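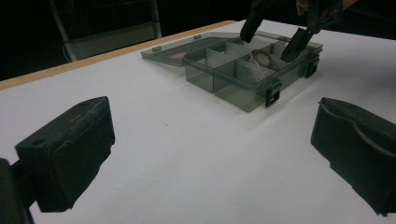 Canurico Forums > Workshop and Craft Room > Storage

Small parts boxes: leave the dividers in or pull them out?

tinplate_94
Posts: 1356
April 2018

OK so I finally gave in and got one of those see-through gray divided boxes, the kind with the hinged lid and the black snap latches. Up to now everything lived in jam jars, and my wife has been asking for the jam jars back since December. I do a bit of bag making (straps, key fobs, a dog collar when somebody begs) so I've got rings, swivel clips, rivets, sliders, all that stuff.

So far I've put exactly one metal ring in it and then sat there like a fool for half an hour trying to decide on a system. By size? By type? By project? And do you leave all the dividers where they are or start yanking them out to make longer slots? What does everybody do?

buttonhole
Posts: 100

By project, every time. If I'm making a tote I want the rings and the rivets for that tote sitting next to each other. I did it by size for a couple of years and spent my life walking my fingers from one end of the box to the other.

grumpy_awl
Posts: 7

Disagree with buttonhole. By project falls apart the minute you finish the project! Then you've got three leftover rings in a slot that used to mean something. Sort by type, then by size inside the type, smallest at the front. Boring but you can find things in bad light.

buttonhole

Well, you put the leftovers back when you're done. Takes a minute.

grumpy_awl

You do, maybe. I've seen my own bench.

Clilance_fan
Posts: 94

Check the gap under the lid before you put anything tiny in there. I had a Drovow box where the dividers stopped a hair short of the lid, and the first time I carried it to class on its side all my eyelets went visiting. Shut it with a few of your smallest bits inside, tip it over, see what happens. If they wander, cut a piece of thin craft foam to fit inside the lid. Fixed mine for good.

tinplate_94

Oh that's a good one, I hadn't thought of tipping it. It's going to live flat on a shelf mostly but I do take things over to my sister's. Will try it tonight with some rivets.

mossy_bench

I'm going to be the odd one out and say I don't love the smoky plastic. Clear clear is better. With the gray ones I can see there's SOMETHING in the slot but brass and nickel look the same to me until I open it up. I use a Gazi box that's completely clear and I never label a thing.

grumpy_awl

Label it anyway. Masking tape on the lid, pencil, done.

mossy_bench

Tape goes gummy in my garage. I get a brown stripe on everything by August.

buttonhole

Paper slip in the bottom of each slot, mossy. No glue at all, and when you run out of a thing you're looking straight at its name, so you know what to buy.

tinplate_94

Stealing the paper slip idea. I think I'm going type first, sorry buttonhole, but I'll keep one row at the front for whatever I'm working on that week so you can both be right. Dividers are staying put for now, apart from maybe one for the swivel clips, they're long and I doubt they'll lie flat.

Clilance_fan

Keep the divider you take out! Tape it under the box or something. I've lost every single one I ever removed.

tinplate_94

Update: rivets stayed where I put them, upside down and everything. Swivel clips don't fit with the divider in, so that one's out and it's in my pencil mug. Jam jars are soaking in the sink.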